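Nalilley opens Saturday reading rooms to families in August

I'm Hilde Aerts, and I run the family learning program at Nalilley. Starting in August we're opening our reading rooms every Saturday to parents and kids in grades 2 through 5, and I'm so happy to finally be able to say it out loud!

We tried this in the spring at the Ondari school with 50 families. Parents kept telling me the same thing - they wanted to help with reading at home but had no idea what the teacher was looking for. So each session pairs a family with a reading coach, and they work through a real book together (the child picks it, even if it's the one about sharks again).

Kumudini Gamage wrote the coaching guide, and Henk Lambrechts from the Mertens Fund found us the money for 645 new books. Thank you both!

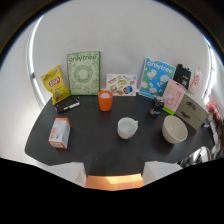 We have room for 100 families this time, and it's free. You don't need a test score or a note from school to join, and little brothers and sisters are welcome to come along. Doors open at 9:30 in the morning.

"My son asked if we could stay longer," said Ita Dolan, who came with him in the spring. "I've never heard that about reading before."

To sign up, stop by the front desk at Nalilley or ask your school office for the green form. Reporters who'd like to visit a session can leave word for me at the desk - I call everyone back.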